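Onmont workshop members show two-armed home robot in its practice room

Wednesday, November 20, 2024 – Members of the Onmont shared workshop are delighted to announce that Mavport, the two-armed robot they have been building in the evenings, now has a simulated room of its own to practise in. The model is free to download from today, along with the drawings for both arms.

The project began at Kenta Higuchi's kitchen table and moved to the workshop when the second arm would no longer fit between the fridge and the door. The parts list runs to 412 entries, many of them printed on the workshop's own machines, and every one is in the download (with notes on the ones we got wrong first time!).

Yuzuki Nagano built the simulated room over 3 months. She wanted somewhere to try out new arm movements before sending them to real motors, and she wanted it to feel like a place where someone might live, so there are pictures on the wall and a table with things on it.
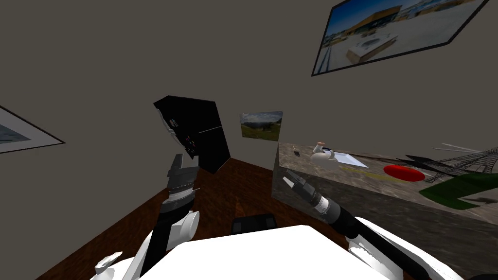 Mavport's two arms and grippers in the simulated room, with the table to the right. Render: Onmont workshop.

"I love opening it up after work," said Yuzuki. "I can change the length of a forearm, run the same reach again and see what it does to the elbow. Then Kenta goes off and cuts the metal, and we argue about cable routes until closing time."

Next on the bench is a new wrist joint, named Illiten after the street where the workshop stands. Kenta is hoping to fit it to the left arm first – the right one is still waiting for a replacement bearing.

The workshop will hold an open evening for anyone who would like to try the simulation or bring along a build of their own. There are 40 places, and booking is at the front desk or by phone on extension 3877.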